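Conex Forum > Software > Perception and Planning

Thread: Grasp planner picks the worst spot on small objects

gantry_moth
I'm running Zamani for grasp planning with two arms, wrist cameras on both. Big things like boxes and cups are fine. Small things with odd outlines are not. The planner keeps putting the top grasp on whatever part is thinnest in the mask, even when that part is an open loop or a moving piece.

I trained on 722 demos and the policy gets close every time. The last bit of the approach is where it goes wrong. I have tried raising the mask threshold and it made no difference that I could see.

Has anyone dealt with this?

pidloop
What is the table surface? If it's glossy, your depth is probably garbage near the contact point. I would look at that before touching the planner.

gantry_moth
Glossy, with a marble pattern. Changing it isn't an option for me right now.

tessel8
Disagree with pidloop. Bad depth gives you errors in height. What you're describing is a bad choice in the image plane. Those are separate problems and you should log them separately.

Check the score map before the collision filter runs. In Zamani the filter comes second, so the best candidate may be getting thrown out and you only see what is left over. I lost a week to that.

pidloop
They aren't that separate. Zamani projects the mask through depth to get the width estimate. If the depth has holes, the width comes out too small and the planner thinks it found a nice narrow place to close on.

tessel8
Only if hole filling is off. It's on by default.

pidloop
It was off by default until version 3. OP, which one are you on?

gantry_moth
Version 2 something. I'll check the setting tonight.

rubberfoot
Adding one thing from our side. We had the same trouble and it was partly the second arm. Its fingers ended up in the mask of the object, so the outline was wrong before planning even started. We now render the arm from the joint states and subtract it. Grilulska has a node for this and it works with most URDFs. You need decent hand-eye calibration or it eats part of the object too.

gantry_moth
OK, I have had some time with it. Hole filling was off. Turning it on fixed some of the width errors but not all of them. pidloop and tessel8 both had a piece of it. With the score map logged before the filter I can see good candidates on the solid parts being dropped for collision with the other gripper.

I haven't tried the Grilulska node yet. The wrist view I have been testing against has a stapler on its side with fingers in close on both sides of it, so I expect the mask is taking in some of the gripper.
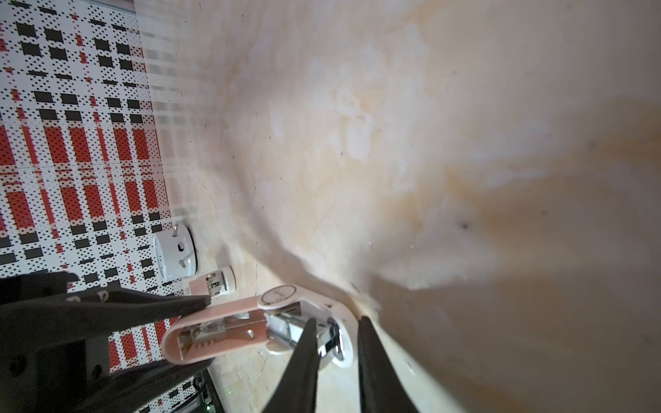

Settings I'm using now, for anyone who finds this later:

1. Hole filling on, max hole size 4 pixels.
2. Score map saved before and after the collision filter.
3. Collision padding on the second arm cut in half.
4. Planner samples raised to 2,000. Slower, but I'm not in a hurry.

tessel8
Be careful with number 3. Half padding is fine at low speed. I wouldn't run it at full speed with two arms that close together.

rubberfoot
Agree on the padding. Also, for anything with a hinge I would stop using a plain mask. Bakura can label parts, so you can tell the planner to leave the open side alone. Labeling is tedious but you only need a small set.

pidloop
Part labels are overkill for one object. Get the arm out of the mask first and see what is left.

gantry_moth
Going to do the arm subtraction first and leave Bakura for later. Padding is back to the default until I've rerun the calibration. Will post the score maps when I have them.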